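Tenley 2 Satellite Antenna Rotator
Part no. 2064
Sold by Sultaswood - in stock, ships from our shop

Two-axis rotator for small ground stations. Turns and tilts your antenna so it follows a satellite across the sky. Made for weather sats, cubesats, ham birds, anything in low orbit you can hear with a handheld Yagi or a small dish. Replaces the first Tenley, which we no longer make (parts still available, email us).

What changed from the old one
New gearbox on the tilt axis, less slop. Connector moved to the underside so rain runs off it. Controller now remembers where it was pointing after a power cut. Old one didn't and we heard about it plenty.

In the box
Rotator head
Controller and power supply
Control cable, 6 meters
Wall bracket with bolts
Mast clamp
Printed quick start sheet (full manual is a download)

Antenna, mast, radio and computer not included. Coax not included either, please measure your run before you order any.

Software
Comes with Virág, our own tracking program. Load orbital data, pick a satellite, hit Follow. It lists the next passes for your location and skips anything that stays under the horizon limit you set. Update the orbital data before a session - old data is the number one reason people miss a pass. Other tracking programs work too as long as they can talk to a serial rotator. Settings are in the manual, back section.

Barnabás Nyitrai wrote Virág and still answers the support mail on it. Send him the log file with your question, saves a round trip.

Before you buy
Not for big dishes. Not for long boom arrays either, the tilt gear will wear. If you can't lift your antenna comfortably with one hand it is too heavy for this unit, look at the Golden instead. Golden has the heavier housing and a brake on both axes. Takes the same controller, so you can move up later and keep your wiring.

Not a telescope mount. We get asked. Steps are too coarse for optical work.

Setup notes
Level the head first, then set north. Use true north, not what the compass reads. Run a full turn by hand from the controller with the antenna on and watch teh coax the whole way around. Leave a loop at the head. If the cable pulls tight anywhere, stop and re-route it.

Evening passes are good for a first test, you can often see the satelite go over and check the pointing by eye.

Warranty and returns
2 years on the gearbox and motors. Water in the connector is not covered if the boot was left off. Returns within the month if the bolts haven't been used. Write to Hajnalka Orbán in sales first, she'll send you the label.

Next batch is due in May. Orders placed now go out of current stock until it's gone.

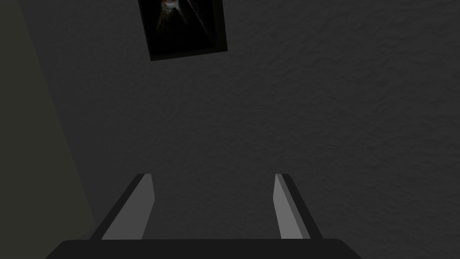
Mounting the rotator comes down to two choices, mast clamp or wall bracket. Clamp is quicker and gives you a clear view all around. Bracket is steadier but the building blocks part of your sky, so check which passes you'd lose. On a textured wall like the gray one in the picture, put a flat backing plate behind the bracket - it won't seat evenly on a rough surface and the head ends up off level. Backing plate is sold separately, ask when you order. Wall bolts in the box are for masonry only, wood needs different ones.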